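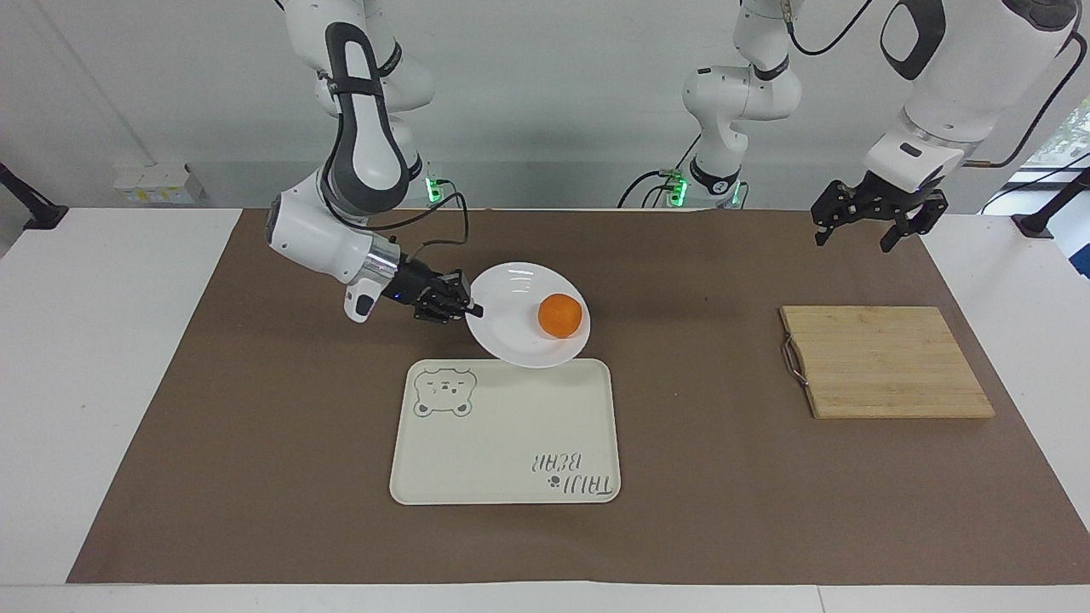 Two-arm table: plate, tray and cutting board on brown paper.

Shared tables at Latero: frequently asked questions
Last updated 2019-01-14

Who do these rules apply to?
Anyone who books a two-arm table at the Alodgate site, for however short a slot. Visitors from Gosto follow the same rules as our own staff.

Do I have to put paper down?
Yes. Use a fresh sheet for each booking and leave a strip of bare table at the sides. Clamps and mounts go on the bare table. Do not tape over cables.

Can I use real food?
Whole fruit and vegetables are fine. Soft or cut items are allowed if you note them on the booking form. Raw meat, fish and eggs are not allowed. Nothing that has been on a table may be eaten afterwards.

Are ceramic plates allowed?
Yes, if the loaded plate weighs no more than 600 g. Check it for chips first. When one arm is holding a plate, the other arm should stay out of the space underneath.

How fast may the arms move?
Up to 190 mm per second when anyone is within reach of the table. The setting is locked and only the site desk can change it.

May I reach in to move something?
Only after you have pressed pause and both arms have stopped. Say "hands in" and "hands out" aloud if you are working with a partner.

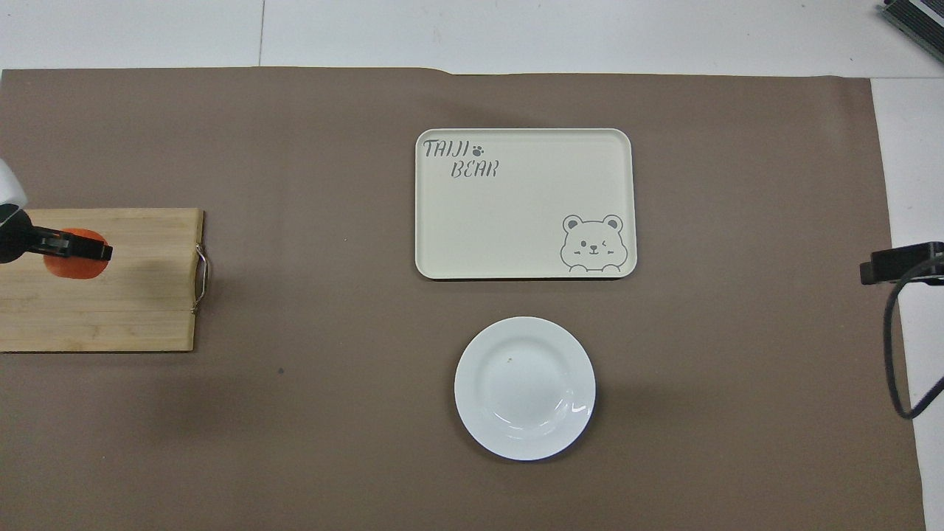
Reading time: 2 minutes

How hard should the gripper close on fruit?
Start at 40 per cent of the force setting and go up in small steps. If the skin splits, stop, wipe the fingers and write it in the log.

What happens if something is dropped?
Pause, pick it up and check the paper for crumbs or juice. Broken crockery ends the run. Change the paper before you start again.

Do cutting boards need special care?
Wash them by hand and stand them upright to dry. Boards with wire handles should be placed so that the handle does not touch a clamp or a cable.

How often are the grippers inspected?
Every 1,000 cycles, or sooner if a finger looks worn. The Somogyi checklist we adopted in December is kept in the drawer at the site desk. Please sign both pages.

Can I leave my set-up in place overnight?
No. Clear the table, park both arms and put the paper in the recycling if it is clean. Stained paper goes in general waste.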